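Kunetti Facilities Support
Ticket 3954
Category: Heating and cooling, residential wing
Site: Stojanovska House, second floor
Priority: Normal
Status: Closed, with follow-up

Summary of request
The front office reports that guest rooms on the north side of the second floor remain cold in the early morning. Residents state that the radiators are cool to the touch until shortly before 9:00 a.m. The rooms on the south side are not affected. The office asks that the matter be resolved before the December intake.

Entry 1, Help Desk
Request received and logged. The office was asked to confirm whether the rooms had been cold since the boiler service or only since the clocks changed. The office confirmed the latter. Assigned to Building Systems.

Entry 2, Building Systems
The heating schedule for the second floor is held in the Skikodura scheduling software and not in the rooms. The schedule was reviewed remotely. The south zone starts at 5:30 a.m. as intended. The north zone showed a start time of 8:30 a.m. and a night setback that did not match the approved plan. A site visit was arranged to rule out a fault in the room equipment.

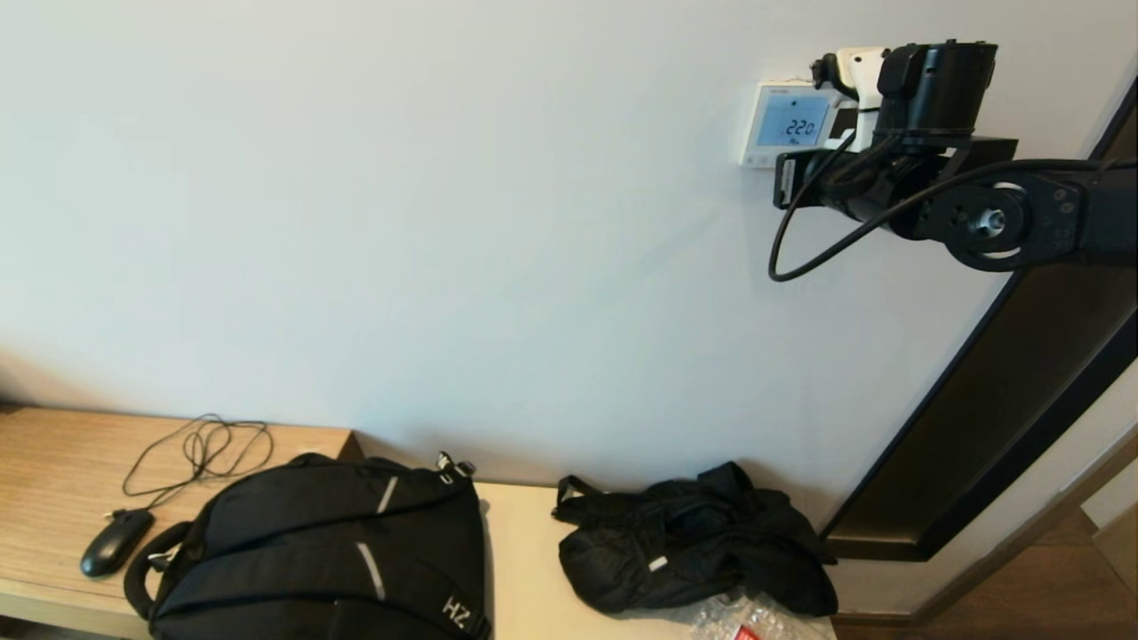 Room temperature was the first item checked on site, as a faulty sensor can hold a valve closed regardless of the schedule. The thermostat on the wall above the wooden bench read 22.0, and its backlight and display were clear. A handheld meter placed beside it agreed with the reading. The sensor was therefore ruled out for this room, and the visit continued to the zone valve in the corridor closet.

Entry 3, Building Systems
The zone valve opened and closed on command. Valve actuator part 1375 was inspected and left in place. No leaks were found. The pump log shows normal running hours. The fault is limited to the schedule.

Entry 4, Software Support
The north zone was moved to a new controller during the summer. The old controller was set to standard time throughout the year, and the person entering the schedule had adjusted for this by hand. The adjustment was carried over to the new controller, which makes its own seasonal correction. The remaining difference came from a holiday profile that had not been removed. Both errors have been corrected under change record 964.
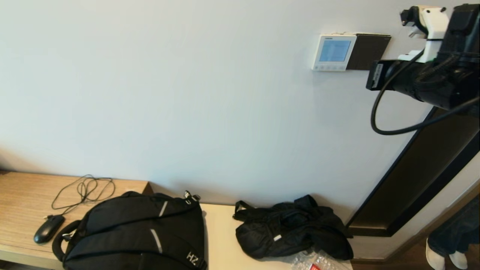
Residents should be advised that the start time cannot be changed from inside a room. The small white panel on the wall, with the row of buttons along its lower edge, is not linked to the zone schedule. The dark brown plate to the right of it is likewise outside the scope of this ticket. Requests for an earlier or later start should be sent to the front office, which will forward them to this desk.

Entry 5, Help Desk
The office reports that the north rooms were warm at 6:45 a.m. on Sunday and that no further complaints have been received. One resident has asked for the night setback to be raised. This is a policy matter and has been referred to the office.

Follow-up
Grevetti, the heating contractor, is to supply a written list of all holiday profiles still stored on the controllers. Building Systems will compare the list with the approved plan and delete any that are out of date. The ticket may be reopened by the front office within 4 weeks of closure.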